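Setting up the Preka push test

Level the maple board on the perforated base before powering the arm.

1. Fit the rod and set its tip 3 mm above the board.

2. Lay a fiducial marker flat on the base, clear of the board. Run the Numolance calibration and save the offset.

3. Place the printed blocks in loose clusters. Mixed colors within a cluster are fine - touching faces are too.

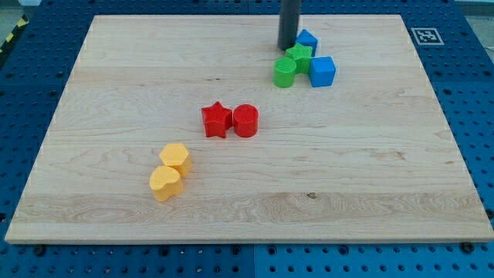 4. Start a push at 42 mm/s. If a block tips, lower the rod 1 mm and repeat. Jianguo Li's config file has the remaining limits.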